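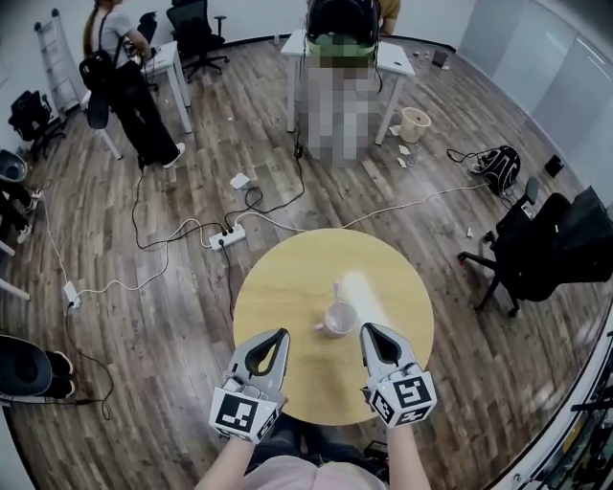 Ticket 177: Invoice totals don't match between Jistetport and Akmont
Opened: 2018-10-01
Raised by: Kumudini Gunawardena, accounts
Status: reopened

Exported the Domański invoices from Jistetport and loaded them into Akmont. The total is short. Akmont says the import was "successful", whatever that means when 28 lines have gone missing.

Reply from Zurnard support
Please clear your browser cache and try again.

Kumudini
Cleared. Same result. I don't see how my browser could lose invoices that are in the export file when I open it in a text editor.

Reply from Zurnard support
We were unable to reproduce the problem using our test file. It may be caused by your spreadsheet settings. Closing for now.

Kumudini
Reopening. I never opened the file in a spreadsheet, as I said when I rang. Does your test file have any accented letters in it? Every missing line has the customer name spelt with the ń. The lines where someone typed a plain n all came through.

Reply from Zurnard support
Thank you. Please export again with the encoding set to UTF-8 and import into a blank ledger.

Kumudini
Done, and the lines are there. The total agrees with the paper copies. I'd still like to know why the import reports success when it drops rows, and whether the December batch was hit too. Please leave this open until someone has looked at that.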